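Broromberg G2 Fingertip Set: Two Months of Picking Up Small Things

Posted Nov 8, 2020 by Anika Gallagher
Filed under: Grippers, Reviews

There is a certain kind of purchase you make at the end of a long afternoon, when your robot has dropped the same little part for what feels like its entire working life. Mine was a set of replacement fingertips. I have spent less on shoes and thought about it longer.

The set is the Broromberg G2, pointed version. It comes as two pairs, enough for a two-armed setup, plus a bag of screws and a folded card that says "align before tightening" in four languages and leaves the meaning of "align" to the reader. I paid $70 for the lot. The stock fingers that came with our arms were the wide, flat, friendly kind, very good at picking up a sponge and not much else.

We put them on in September. I've used them almost every day since, alongside the Tesell soft pads that Tiago Morais bought with his own money and now defends like a younger sibling. So this turned into a comparison whether I wanted one or not.

Fitting them

Two screws per finger. Fine. The screws are short and black and the bench is next to a gray carpet, and I'll let you work out how the first evening went. Broromberg ships a couple of spares, so somebody over there has met a carpet.

The holes are a hair oversized, which lets you slide each tip a little before you lock it down. This is good if you know where you want the tip. If you don't, you'll close the gripper, see that one point rides higher than its partner, loosen everything, nudge it, tighten it, and find you have moved the problem to the other side. I got the left arm right on the third try. Olga Meireles did the right arm in one go and has been very gracious about it, meaning she mentions it only when people visit.

My advice is to close the fingers on a strip of paper while you tighten. The card doesn't suggest this. The card doesn't suggest much.

You also need to redo your zero. The tips are longer than stock, so the first time you drive down to your old table height you will hear a noise. I heard the noise. The table has a small dent now and I've put a tray over it.

The sorting job

What I wanted was a task with bits too small for the old fingers and too dull for a person. We settled on sorting small pieces into trays, with two arms working from opposite sides. Green pieces go to the orange bin. Everything dark goes to the gray tray. It's a silly job, but it's hard in the ways I care about: the pieces are low, they don't all lie the same way, and both arms want the same patch of table. 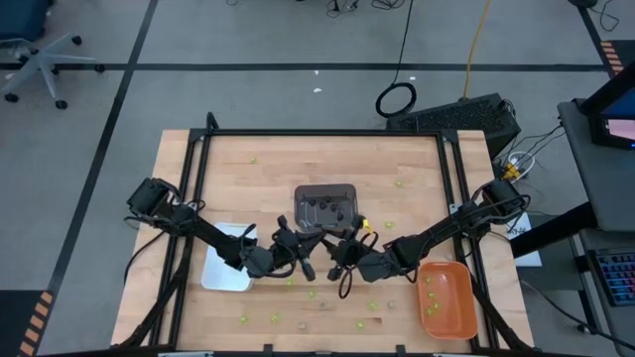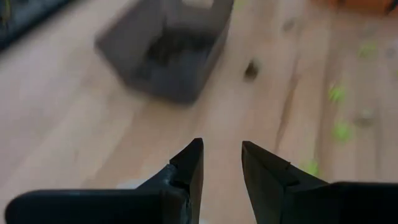
The points make a big difference in getting down to a piece without disturbing its neighbors. With the stock fingers, reaching for one bit meant shoving the two next to it, and then you had three problems. The G2s go in between. I ran 20 picks per tip style, one arm, same operator (me), same mood (fair). The stock fingers got 9. The G2s got all but three. The Tesell pads landed in the middle, and Tiago would like it noted that I was rushing.

I was rushing a little.

Where the G2s fall down is grip, once you've arrived. There's very little surface at the very end of a point, and if you catch a piece off center it turns. Sometimes it turns and stays, and you carry it to the bin looking like a man holding a fish by the lip. Sometimes it turns and leaves. We've had one go clear past the edge of the table. It has never been found, and I choose to think it's happy.

The small step on the inside of each finger helps with this more than I expected. Come down a bit further than feels natural, let the piece sit up toward the step instead of right at the tip, and it holds much better. It took me a week to learn that, and I learned it by accident.

Force is the other thing. These are hard tips, and they don't forgive. With the pads you can set your closing force somewhere between "firm" and "angry" and the foam sorts it out. With the G2s I had to turn it way down, and then down again. If your controller only gives you open and closed, buy something soft and be at peace.

What the wrist camera thinks

I hadn't planned on reviewing this part, but it ended up mattering more than the metalwork, or whatever the stuff is. Broromberg's page is coy about materials.

The old fingers were so wide that they ate the bottom of the wrist view. You'd line up on a piece, close in, and the piece would vanish behind a big black thumb right when you needed it. With tapered tips you keep sight of the gap between them all the way down. Kanchan Tyagi, who trains our models and has strong feelings about occlusion, stopped complaining within a day. She has since found other things to complain about, but they're other things.

We use the little Natden camera with fixed focus, and I'd been blaming it for a lot. It's soft on anything past the fingertips. The table grain goes to mush and a small piece across the bench is a colored smudge. I had a nicer one in my cart twice. After the switch to the G2s I took it out again. The tips are the part that's crisp, the color of the smudge tells you what to go for, and the overhead camera covers the rest. A better lens would be nice. A lot of things would be nice.

One complaint: the tips are dark, and so are half of the pieces we pick. A dark piece held between two dark points is a hard thing to see, for me and for the model both. Kanchan wants a light version. I wrote to Broromberg to ask and got a cheerful reply saying they'd pass it along.

Two arms, one table

If you have a single arm, skip this bit and enjoy your simple life.

Longer fingers mean the two grippers meet sooner. Our arms hang in from either side of the frame, and with the stock set there was a comfortable no-man's-land between them. The G2s used that up. We had two fingertip-on-fingertip bumps the first week, both at low speed, both my fault. No harm beyond some scuffing, though it does make a tick that you feel in your teeth. I widened the keep-out zone in the Mendes controller, which took 10 minutes, nine of them spent finding the menu. The Mendes people have hidden it under "Comfort."

Cables deserve a mention. Ours hang in a loop under the gripper, and with the longer tips I found myself tilting the wrist more to get a clean angle, which swings that loop closer to the work. Olga Barreto tied ours up once. It lasted until the next time anybody needed slack. Have a plan for this that's better than ours.

Wear

After two months of steady use the edges have lightened where they take a beating, mostly from the table and a bit from each other. The points themselves are still points. I check the alignment every week or so, and the right pair has never needed a thing. The left pair has needed two small corrections. I know. She knows too.

The screws have stayed put, which I can't say of the stock ones.

Against the Tesell pads

Tiago asked for a fair hearing, so. The pads are quieter, kinder to the table, and much better with anything round. A round thing in the G2s is a bar of soap. They were on in five minutes, with no fussing over which point is taller. They also pick up lint like a winter coat, they started peeling at one corner in the third week, and they can't get at a piece that's lying against the wall of a tray. The G2s can, if you come in steep and keep your nerve.

For small flat bits on a hard surface, the G2s win easily. For mixed household stuff, pads. For both at once, you want quick-change fingers, and Broromberg sells those too, at a price I looked at and closed the tab.

Who should buy them

Anybody with a parallel gripper, small parts, and a force setting they can turn down. If you teleoperate, give yourself a few days before you judge them. My first session was worse than with the old fingers and I nearly boxed them up.

Skip them if you share a bench with soft things, or if you're fond of your table.

Four stars. The missing one is for the card.

Update: someone asked in the comments whether the long version is worth the extra. I haven't tried it. Given how the normal ones met my table, I'd fix your zero first and ask me again after. Tiago has offered to lend out his pads in the meantime, one corner slightly used.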